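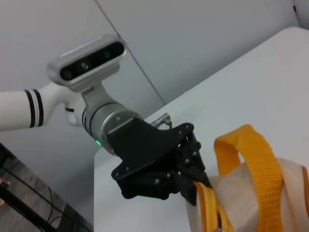

Soft goods are where the choice of gripper starts to matter. In the February labs every object was a rigid block, and almost any gripper that closed to the right width would hold it. A bag is different. It has no fixed width, it folds when pushed, and the part you grip may move while the rest stays on the table. With the two-finger gripper the usual choice is a corner, with one fingertip behind the top edge of the fabric and the other on the near side, as on the cream and orange bag. The webbing handle is the other obvious place to try, and you will test both.

Handout 8: Comparing grippers on soft objects
Robotics Practical, Erimwood
Revised June 29, 2020

What you are comparing

Gripper A is the two-finger linkage gripper. The fingers are driven together, so you command one opening value and one force value. Gripper B is the Natora suction head with the single large cup. Gripper C is the Menzies three-finger hand, which is heavier and slower to close. All three fit the same wrist plate. Change the tool settings in the controller every time you change the gripper. If you leave the old values in, the arm will work out the wrong load and may stop with a protective fault halfway through a lift.

The depth camera stays on its bracket above the wrist for all trials. You do not need to recalibrate it between grippers, but check that the bracket screws are tight and that the cable is clear of the last joint before you run anything.

Procedure

Put the bag on the table with the handle up. Do not smooth it out between trials. Pick it up by hand, drop it from a low height and use whatever shape it lands in.

Move the arm to the start pose and take one depth image. Choose your grasp point from the image, not by looking at the table. Write the point down before you move.

Approach at slow speed. For Gripper A, open fully, bring the fingertips to either side of the fabric and close. For Gripper B, bring the cup down until the contact switch trips, then turn on the vacuum. For Gripper C, use the wide preset.

Lift 148 mm, hold, then lower. Count the trial as a success only if the bag leaves the table completely and is still held at the end of the hold. A bag that is lifted at one end with the other end dragging is a partial. Record partials separately. Last year several groups added them to the successes and their tables could not be used.

Do 50 trials for each gripper, split evenly between corner grasps and handle grasps. Gripper B will do badly on the handle. Run those trials anyway.

Bag load

The first half of each set is done with the bag empty. For the second half put the 700 g sandbag inside and close the zip. Keep the zip pull away from the grasp point, as metal between the fingertips gives a false reading on closing width.

Force settings for Gripper A

Start with the low setting. Thin fabric compresses to almost nothing, so the gripper may report that it has closed on air when it is in fact holding the bag. Do not use the "object detected" flag on its own. Compare it with the depth image taken after the lift, and if the two disagree, note it in the comments column.

A seam or zip band near the corner gives the fingers something thicker to hold. This can make a poor grasp look good. Write down whether your point was on plain fabric, on a seam or on the zip band.

Logging

Use the Clatetti logger on the bench computer. Start a new file for each gripper and put your group letter first in the name. The logger saves the joint positions and the finger opening. It does not save the camera images, so copy those across yourself at the end of the session.

What to hand in

One table per gripper, with successes, partials and failures for each grasp point and each load. One page of discussion. Say which gripper you would pick for a mixed bin of bags and pouches and what you would change about the fingertips. We are not looking for a particular answer. Marks are lost for percentages given without the number of trials behind them.

Read the section on underactuated hands in the course notes before Handout 9.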